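Flat-Pack Tables Win Over Setedley, One Leg at a Time

SETEDLEY, 8/11/18 – The trestle tables at Setedley's community hall, long known for folding up in the middle of a potluck, are on their way out. Their replacements are small white stands called the Løken, sold by Pruleo in a box that claims assembly needs "2 hands and a little patience." The box does not say how little.

The hall has ordered 20 of them, paid for with the $421 left over from the June rummage sale and a quiet raid on the coffee fund. Each has a top with a raised rim, which should keep a rolling grape from reaching the floor, and four tubular legs that go on while the whole business lies on its back.

Assembly is under way on the tiled floor, with plastic sheeting put down to spare the finish. Scuffs have a way of arriving anyway, and the hall's position is that a scuffed table looks broken in.

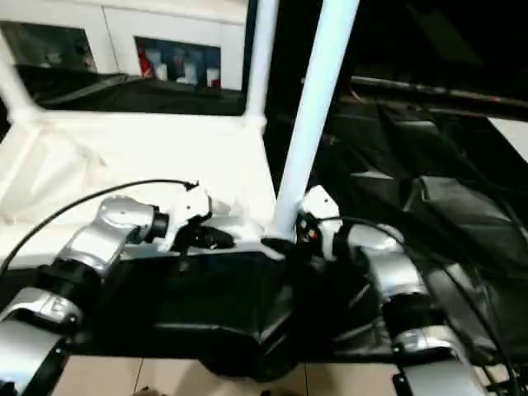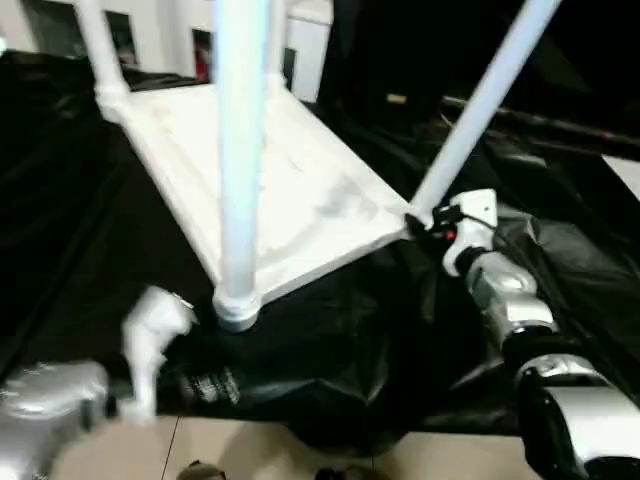 Opinion in town is divided along the usual lines. Supporters point out that the new stands are light enough to carry one under each arm. Opponents note that this is also true of thieves, and that the old tables, whatever their faults, were too heavy for anyone to want.

The trestles will be offered free to any group willing to haul them off. Sultden's quilting circle expressed interest, then asked to see one with a casserole on it. Talks are continuing.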